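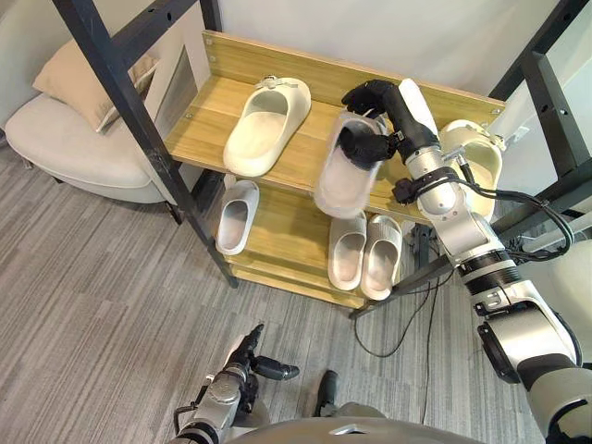 1/ So the Prilness pilot report is out, and the line everybody is sharing is "no safety events in 246 shoe moves." I was in the room for most of those moves. I have some notes on the word "event."

2/ Quick setup for anyone who doesn't follow me for this stuff. Two-armed Bravano unit, Kocsis hands, a low two-shelf shoe rack, carpet. Take a shoe off, put a shoe back. 123 off, 123 on, that's your 246. It's meant to be a dull job and mostly it was.

3/ The fault, as plainly as I can put it. When you pressed pause on the tablet, the arms stopped. The hands didn't always stop. If a hand was partway through closing, it sometimes kept closing to its target after the arm was already standing still.

4/ On a slipper this means a squashed slipper. Fine. On the hand of a person who pressed pause because they wanted to reach in and straighten the slipper, it means something else. People press pause precisely so they can put their hands where the robot's hands are. I'd call that the whole use of the button.
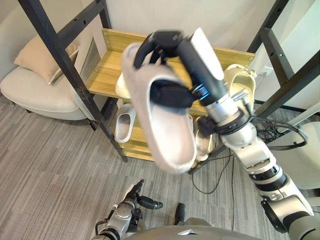 And shoes are a nasty case for it, because the good grip puts a finger or thumb inside the opening. So if a helper grabs the heel to take the shoe away, they're pulling against a hand that may or may not have finished what it was doing. You can't tell by looking. The arm is still, the thing looks parked.

5/ First time I noticed it was a Sunday, late afternoon. Pause pressed, arm stopped over the upper shelf, and the thumb traveled another inch or so on its own. I thought I'd imagined it. Did it again on purpose and couldn't get it to happen. Went home annoyed.

6/ Then it did it twice in one session. After that I kept a paper tally, because the software log was no help at all. By the end I had 22 late closes. The official log for the same sessions has 9 entries, and every one is filed as "operator pause, resumed normally."

7/ Why the gap? My best reading, and I may be wrong on the details: the log writes a line when the arm controller stops. It doesn't ask the hand anything. If the hand finishes its move half a second later, the log has already put its pen down. The other 13 never made it in at all, and I still haven't had a clear answer on where they went.

8/ Bravano's first reply was that the hand is a Kocsis part and I should talk to Kocsis. Kocsis's first reply was that the hand does what it's told, and nobody told it to stop. I believe both of them. That's the problem. Two companies each shipped a working product and the pause button fell in the crack between the two.

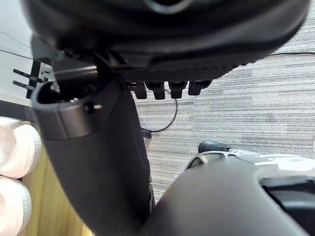
The Dririvura layer was supposed to cover that crack. It's the software that sits on top and sends one "hold" to everything. In the demo it does. In our room it sent the hold to both arms every time I checked, and to the hands only if they were idle. A hand in motion was treated as busy, and the message waited its turn. Read that again slowly if you design stop functions for a living.

9/ Somebody will say "that's what the red button is for." Yes, and the red button worked. I tested it more than anything else in the room. It cuts power to the arms and the hands, the hands go slack, the shoe lands on the carpet. No complaints from me.

10/ But people don't hit the red button to fix a crooked slipper. It takes a few minutes to bring everything back up, so they use pause. You can write "pause is not a safety function" in the manual (they did, page near the back) and everyone will still treat it as one, me included, and I'd read the page.

11/ Other stuff from the same room, smaller but it bugs me. Cables on the floor. The risk sheet had a box that says "walkway clear of leads," ticked. I'd like to know which walkway they had in mind. If you want to step in fast and get a shoe away from a hand, you shouldn't be thinking about your feet.
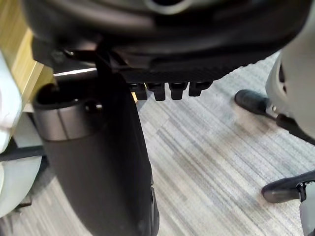

12/ The fix. There's an update, and the release note says "improved pause behavior for end effectors." I ran it for one afternoon. Zero late closes. Great! Except before the update I also had whole afternoons with zero late closes. One clean afternoon tells me close to nothing and I've said so in writing.

13/ What I asked for instead of a nicer note:
- a log line from each hand, with its own time, saying it has stopped moving
- pause shown as "holding" on the tablet only after that line comes in
- the old sessions relabeled, all 22
So far I've been promised the first one.

14/ Someone in my replies asked if anybody got hurt. No. One helper got a knuckle pinched between a thumb and the rim of a clog, said a word, shook it off. No mark. It isn't in the report either. When I asked why, I was told it didn't meet the threshold. I asked to see the threshold. Still waiting on that one too.

15/ Also no, I don't think this means home robots are doomed, and please stop quoting me as if I do. The picking was decent. It handled slides, clogs and plain slippers better than I'd have bet. My gripe is with a report that counts every good move to the last shoe and then gets vague when it's time to count the bad ones.

16/ If you have the same combo running (Bravano arms, Kocsis hands, Dririvura on top), a test you can do today. Soft shoe on the shelf, nobody's fingers anywhere near it. Start a grasp, press pause while the hand is closing, and film the hand on your phone from the side. Do it lots of times. Five clean ones isn't a pass.

17/ If the thumb moves after the arm has stopped, you've got what we had. Use the red button for anything that involves reaching in, put up with the restart, and send the clip to all three companies in the same email so they can't each forward it to the other two.

18/ Small correction to 6/: the log entries say "operator pause, resumed OK," not "resumed normally." I was going from memory. Doesn't change anything, but I'm complaining about sloppy records so I'd better fix mine.

19/ I'll add to this thread when the hand logs show up. Muting replies for tonight, I've got a second batch of sessions to read through and the timestamps are already off by an hour.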